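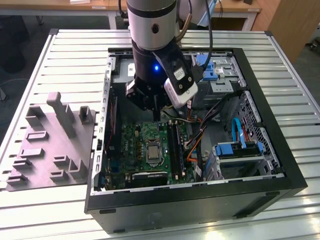
Reuse or Recycle? Retired Desktop Computers at Hondale College
Project report, Environmental Technology, second year
September 7, 2024

1. Background

Hondale College replaces its classroom desktops on a fixed cycle. Until last year the retired machines were sold by the pallet to a scrap dealer in Skerneck, and no record was kept of what they contained or whether they still worked. This report looks at one retired batch of 200 towers and asks what share could be kept in service, what share is useful only for parts, and what the difference means in energy and cost. Monitors, keyboards and printers were left out of the study.

2. Method

The batch was stored in the basement of the Herkthorpe building. A sample of 50 towers was drawn by inventory number using a random number table. Each sampled tower was given a visual check, a power-on check and a memory test. Towers that failed were opened and sorted by cause of failure. Power draw was read at the wall with a plug-in meter, first at idle and then with a video playing.

Hard drives were removed by the college IT office before we had access, so drive condition is not covered. For the power-on check we started each tower from a USB stick.

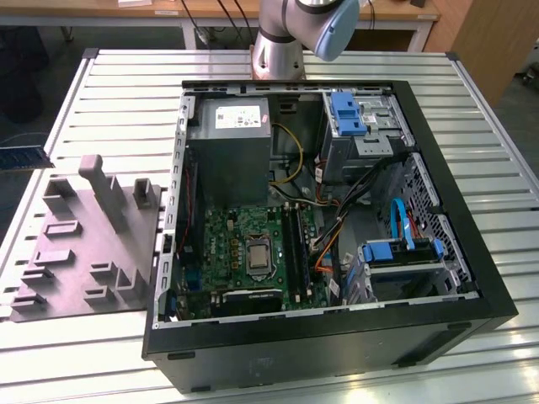
The sorting categories were taken from the intake sheet used by Gajdoš, a refurbishing shop in Skerneck, with minor changes. The sheet separates faults that can be fixed by swapping a part from faults on the main board. We added a third category for towers that worked but were missing something, such as a cover or a drive tray.

3. Results

Most of the sampled towers started on the first attempt. Among those that did not, the most common cause was a dead coin battery or a memory module that had worked out of its slot. Both are cheap to correct. Failed power supplies came next. Main board faults were found in 2 towers, and neither was considered worth repairing.

Idle power draw varied more than expected between towers of the same model. We suspect the power supplies, which came from more than one maker, but did not test this. Dust had a visible effect on fan noise and no measurable effect on power draw.

4. Discussion

The case for reuse depends on how long the second owner keeps the machine. Making a desktop takes a large amount of energy, and a longer service life spreads that amount over more years. Against this, an older tower usually draws more power than a new small-format computer doing the same work. For light use – word processing, web pages, a few hours a day – the older tower compares well. For a machine left running all night it does not.

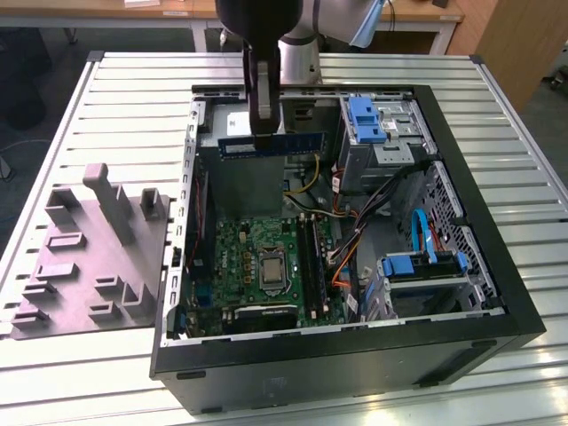

Labor is the larger obstacle. Testing is quick, but cleaning, loading software and finding a matching part take far longer, and a shop paying wages has to recover that time in the sale price. Gajdoš accepts only batches of a single model for this reason. The Hondale batch was mixed, and would have to be sorted before any shop would take it.

5. Limits of the study

The sample came from one building and one retirement cycle. The memory test was run for a single pass, so faults that appear only when a machine has warmed up may have been missed. The meter was not calibrated.

6. Recommendations

The college should record model, memory size and working condition at the time a desktop is retired. Batches should be stored by model. Towers with main board faults should go directly to recycling, with memory and power supplies pulled first. A follow-up count is planned for June, when the next set of classrooms is due for replacement.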